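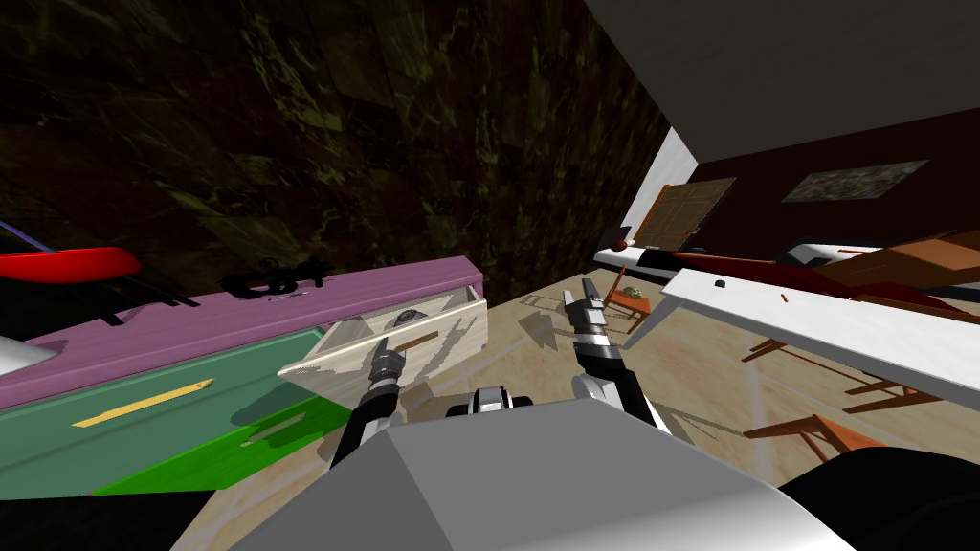

Progress report to the Borance Fund
Project: Lurnen Renewals Desk
2nd November

Hello all,

I promised you something shorter than the last one, so I'll try, though you know what I'm like once I get going about no-claims discounts.

The desk has been open since June and we've now helped 963 households look at a home or motor insurance renewal before they let it roll over. Most came to us through the library sessions in Lurnen, and a good chunk through the Drallar drop-in, which I'd honestly written off in my head after the first two quiet mornings. I was wrong about Drallar! It's now the busier of the two, and people bring their neighbours.

What people bring us

Carrier bags, mainly. Somebody will tip out three years of policy booklets and ask which one counts. Our first job is nearly always finding the current schedule and last year's price and putting the two side by side, because plenty of people have never done that. After that we go through what's been bolted on. Legal cover, key cover, home emergency, the lot. Quite a few people were paying for home emergency cover twice, once with the house policy and again through a bank account, and they were pretty cross when they spotted it (with themselves more than anyone, which is a shame).

Of the people we've seen, 562 rang their insurer afterwards, either from our phone or at home, and told us how it went. I had hoped for more, but it's a big ask. Some people hate that call. We've started letting them sit and write down what they want to say first, and I think it's helping, though I haven't got anything solid to show you on that yet.

We don't recommend a policy or a company to anybody, as agreed in the grant terms, and I've been strict about it. When someone asks me straight out who they should go with, I give them the questions to ask and leave it there. It does annoy people now and then.

The letter checker

This is the bit that's behind. Bodin, the simple online checker where you type in the figures from your renewal letter and get a plain-words summary back, was meant to be live by now. It isn't. The summary part works nicely, but it gets muddled when somebody pays monthly, and it was showing the interest as if it were a price rise. I didn't want that going out with your name on it, or ours. We've pulled it back to testing and we're using it at the desk only, with one of us sitting alongside.

We've run 46 real letters through it so far, all with permission and with names and policy numbers blacked out first. Car insurance letters mostly come out fine. Home ones are fiddlier, mainly where buildings and contents are priced together on one line and split on another. I'd like to try it on pet insurance too, but I've been told (kindly) to stop adding things.

Money

We're underspent on printing and overspent on room hire. Drallar put its hourly rate up in the summer and I hadn't allowed for it. With your agreement I'd like to move the leftover printing money across, which covers the gap up to the end of the grant year and doesn't need anything extra from you. The breakdown is in the usual spreadsheet, on the second tab this time.

The Bodin budget is on track for now, but the monthly payment fix will eat most of what was set aside for the launch. I'd sooner have it right and launch it quietly with a poster or two.

Things that have gone a bit wrong

The appointment reminders went out twice to everybody for a week, so apologies to anyone on your side who signed up to see how it worked and got pestered. That's sorted. We also ran out of large-print guides in the first month and I was slow to reorder. They're back in stock at both sites, and I've asked the printer to warn me earlier.

What's next

More evening slots in Lurnen, as daytime is no use to people on shifts. A go at a session just on travel insurance for people with health conditions, as we keep getting asked and I keep saying "soon". And Bodin, back in front of you for a proper look once the monthly sums behave.

Could you let me know about the printing money when you get a minute? I need to confirm the Drallar booking and they won't hold the room without a deposit.

Thanks, as ever, for being so patient with the spreadsheet.

Project lead, Lurnen Renewals Desk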